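Projects > Small Grants > Flarken Bench Arm > Progress report 2

Flarken bench arm -- second progress report
15/08/2026

Hello again, and thank you for being patient with me. The first report was mostly shopping lists and a lot of hope, so I'm happy to say this one has a working bench in it. I'll go through what got built, what got spent, what went wrong and what I'd like to do with the months that are left. Skip to the money section if that's what you need for your files, I won't be hurt.

A quick reminder of what you're paying for. Flarken is my name for a bench setup in the shared workshop at Sesa, where a robot arm sorts and moves small parts so that members with sore hands or short evenings can set up a batch job and go do something else. The arm itself was already in the workshop when I applied. Your grant covers everything that turns it into a thing you'd trust next to your own work: the table, the fingers, the markers, the tray fixtures and the software time.

Where the bench stands

The table is done! I went with a black top because the cameras kept getting confused by the old one, which was varnished and shiny and had a hundred years of glue on it. The low white rails along the edge were a late idea. In April I had a part roll off the front and under the lathe, and I spent a whole evening on my stomach with a flashlight, so rails went on the list the next morning. They're screwed from underneath and come off with a hex key when somebody needs the full surface.

The green backdrop is fabric on a curtain rail. It cost almost nothing and it has done more for the camera side of things than any of the code I wrote in the spring, which is a bit humbling. I can slide it out of the way when I need to get at the cables.

The fingers

I promised you a report on the fingers, so here goes, at length, sorry.

The first set was printed in a stiff gray filament and they were too slick. Anything with a flat side would slide down a hair every time the arm sped up, and on a long move a hair turns into a finger's width. I sanded the faces, I tried tape, I tried rubber paint (don't try rubber paint). Then I ordered two spools from Filatex, one gray and one clear-ish, and started over on the shape. The new finger is wider at the bottom and narrows toward the tip, so it flexes less where it bolts on and can still get into a corner.

The other change is that a marker now sits right on the face of the finger, up near the top. The wrist camera looks along the finger, so it can find its own fingertip in every picture and work out how far things have shifted. Before this I was measuring the offset with calipers after each finger change and typing it in by hand, and I typed it in wrong more often than I'd like to put in writing.

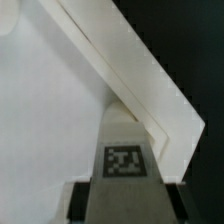

Wrist camera view: finger, marker and one of the white angled pieces.

Angled pieces like that one are my least favorite shape and so they get the most testing. A plain block is forgiving. With an angle, if the tip lands a little off from the inside corner, the whole piece wants to swing, and the camera gets a big white area with hardly anything to lock on to. I've run 200 pick attempts on angled pieces since the last report and 77 of those were with the new fingers. I don't have a clean success number for you yet, as I changed the lighting partway through and I don't want to mix the two batches together and call it data. I'll run a proper set for the final report with nothing touched in between. I have written this on the whiteboard in large letters so that I stick to it.

What I can tell you is how it feels to work with, for what that's worth. With the old fingers I hovered near the stop button the whole time. Now I sit down, with a coffee, and let it go through the list.

Software

The planning side is a program called Morsy that I've been writing in the evenings. It takes what the cameras see, decides where each part is and asks the arm to go there, slowly. The slow part is deliberate and will stay that way as long as this is in a room other people use.

Since the last report Morsy has learned to:

- read the markers on the blocks, the mat and the big one by the tray, and keep them apart
- refuse a move if it has lost sight of the mat
- write a plain text log that a person can read (I am very proud of this one, it used to be a wall of numbers)
- pick up where it stopped after the stop button is pressed, instead of starting the batch again

The second item came out of a scare. Someone leaned a clipboard on the bench, covering part of the mat, and Morsy carried on as though it knew where it was. It put a block down very gently on top of the clipboard. No damage, but I stopped everything for the evening and rewrote that piece before I let it move again. Now if the mat goes missing it holds still and beeps. The beep is awful and I've been asked to change it.

Layout tests

Most of my recent time has gone into deciding what lives where on the table. The arm can reach nearly all of it, but "can reach" and "can reach without its elbow blocking the camera" are very different maps, and I had drawn only the first one in my application. So the tray has moved to the front right, the mat stays in the middle, and the blocks get spread across the table on either side of it. For cups I've been using short white cylinders in the tray, since they're close in size to the caps and bushings people really want sorted.

The white tray on a dark table is easy to find. White cups in a white tray are harder, as you'd guess, and I did that on purpose. If Morsy can manage those, a box of brass bushings should feel like a vacation. The tall block with the large marker stands by the tray edge and gives the fixed camera something big to measure from, so I can nudge the tray and not have to redo the whole setup.

One thing I hadn't planned for is cable routing. The connector on the side of the base sticks out farther than I drew it, and the cable needs a generous curve or it pulls. I've moved the first clip further along and I check it before each session. It's on the bench checklist now, along with rails tight, mat flat, backdrop closed.
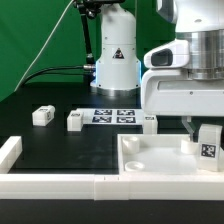

Money

Spending is a little under where I said it would be, mostly thanks to the cheap backdrop. The Filatex spools came to less than the line in the budget, and I have a good part of the clear one left. Marker printing was free in the end (thank you to the office upstairs and their very nice printer). The one line that went over is fasteners. It always goes over. I've moved a small amount from printing to cover it, which your terms allow without asking, but I wanted you to hear it from me.

I haven't touched the money set aside for a second camera mount. I'd like to hold it until the bushing tests are done, and if the view is good enough without it, I'd ask to put it toward a spare set of fingers and a proper cover for the bench. I'll write to you separately if it gets to that point. Receipts are in the shared folder, named by month.

What's late

The member guide is late. I had said it would be ready by now and what exists is 6 pages of notes that make sense to me and to no other living person. I keep changing the layout and then the notes are wrong again, so I've stopped writing until the layout is settled. I'm giving myself until the end of next month for that.

Open evenings are also behind. We've held two so far. They were good! People asked much better questions than I was ready for, mostly about what happens if you reach in while it's moving. The answer at the moment is that you don't, there's a line on the floor and a stop button on each end of the bench, and I stay in the room. A light barrier would be a better answer and I've started pricing one up.

Next up

- clean test set on angled pieces, same lights, same fingers, no fiddling
- first runs with real bushings and caps
- lock the table layout and mark it with tape
- finish the member guide and have someone who has never used the bench try to follow it
- a less horrible beep

If you'd like to come by and see it run, you'd be very welcome, any evening works as long as I know in advance. Wear closed shoes, the workshop is strict about that. And if there's anything you need in a different format for your own reporting, send me the form and I'll fill it in.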